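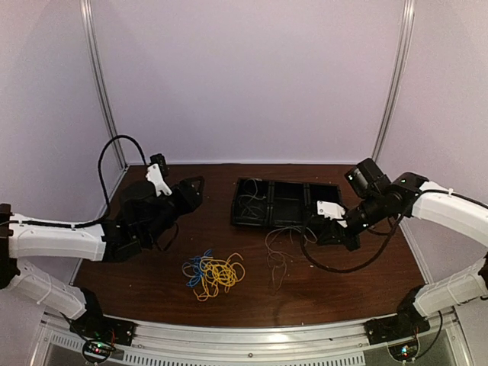

The Clear Table Cure

By the time the Claltik catalog reached Salinas in September, the bare wooden tabletop had become a moral position. Clear the surface, we are told, and the mind follows. I have my doubts.

I cleared mine for 2 weeks. The mail moved to a chair, the chair's sweaters moved to the bed, and I ate dinner standing up. Burkier will sell you a dark walnut top for $567 – oil not included – and a booklet on keeping it empty. Mine has a burn mark and a wobble. It also holds the tax papers, which have to go somewhere, and as of this morning they are back.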